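Kiltell Paper Crafts Club – Questions We Get a Lot

Do I need any experience?
Not at all! Most of us started with folded stars at the kitchen table, and Oriana Ojeda will happily show you her first lopsided ones.

What should I bring?
Scissors, a glue stick and any white paper you like working with. Torn edges are welcome – they look wonderful in collage.

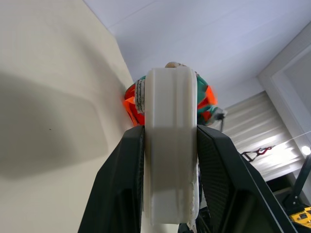 How much does it cost?
An evening is $3, and kids under 10 come free.

When do you meet?
Every Wednesday at 7, upstairs at Kasten Hall. In May we move out to the garden, and we can't wait!

Can I just drop in?
Yes, please do.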